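# Gallery: an afternoon at the Lorkus open day

I went to the Lorkus open day in September expecting to be sold something, and I was. The company makes the arm control software that a few small shops near us have been asked to try, and the invitation promised "a working look at flexible handling for short runs." It also promised lunch. Lunch was fine.

My own trade is plumbing supply. We pick, check and bag fittings all day, mostly by hand, and twice a year someone tells my boss that a machine could do it. So I took notes, and I asked Leen Obeidat, who came along from our returns desk, to keep me from being rude.

The day ran in two halves. Before lunch there were slides, with one slide I wrote down in full: "1,290 picks without operator contact." I asked over what period, and with how many kinds of part. Samer Hattar, who gave the talk, said those were good questions and that he would send me the breakdown. I'm still waiting for it. I also asked what counts as a pick. If the arm closes on a fitting, lifts it and drops it in the wrong bin, does that go on the slide? He said it depended on the customer's definition, and I don't think a number should depend on that.

After lunch came the demonstration, and to be fair to them, they used real hardware. I've been to shows where the robot spends two hours stacking foam cubes in matching colors. Foam cubes don't roll, don't weigh more at one end and don't have a wheel sticking out where you wanted to grab. We handle brass, and brass is heavy for its size and slick when it comes out of the packing oil.

They told us the station had been set up for what they called the mixed table: put down whatever part you like, within reason, and the software works out the grip. "Within reason" was doing a lot of work in that sentence. Majdi Tarawneh, running the station, had a list of what was allowed. Nothing longer than the fingers could handle, nothing in a bag, nothing with a cable on it. Half of what we ship comes in a bag.

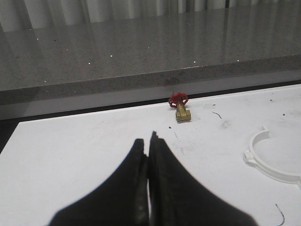

A brass gate valve with a red handwheel, lying on its side on the white tabletop, with the two black fingers closed together at the near edge. The white clamp over on the right is nearly the same color as the table.

Rami Zoubi wrote to me after reading a draft of these notes that I was being too hard on the valve test. A handwheel is an awkward thing to grip for anybody, he said, and his own new hires at Skurkmont take a week before they stop picking valves up by the wheel. He would sooner see a slow machine that takes the body every time than a quick one that grabs whatever is nearest.

I take the point about the wheel. We tell our new people the same thing. But a new hire who gets it wrong on Monday can be shown once and is mostly right by lunch, and I asked at the station what "showing" the arm looks like. The answer was a long one. It involved recording a person guiding the arm through the job many times over, then sending the recordings off, then waiting. I asked how many times for one new part. Majdi said 80 would be a good start. For one part. Our catalog has 3,000 of them.

He did add that you don't need 80 for every part, and that parts which look alike help each other along. I believe that as far as it goes. A half-inch valve and a three-quarter valve look alike too, and the whole job is telling them apart.

White parts were what I wanted to talk about most, because we stock a lot of white plastic and our benches are white as well. I asked whether they'd had trouble with it. Samer said lighting was "part of the installation conversation." Leen wrote that one down and underlined it.

A few other things I noted on the way around:

- The quote covers the arm and the software. The table, the lights and the guarding are extra.
- Support hours are seven to four. Our late shift starts at three.
- Bornier, who make the bins we use, aren't on the list of bins that have been tested. Zein are.
- The visitor sheet asked me to rate the demonstration from one to five before I had seen it.

There were 17 of us in the afternoon group, and I'd guess a third were there from firms like mine. The best question came from Hanne Holst, who wanted to know what happens to the pick count when the power goes. It's kept, she was told. She asked to see that – and they said they'd rather not switch the station off with visitors present.

I'm not against any of it. If someone brought that arm to our bench, with our lights and our bins and a box of fittings straight off the truck, I'd give up a day to watch it work. I told them so at the door. Samer took my card and said a site trial could be arranged, for a fee.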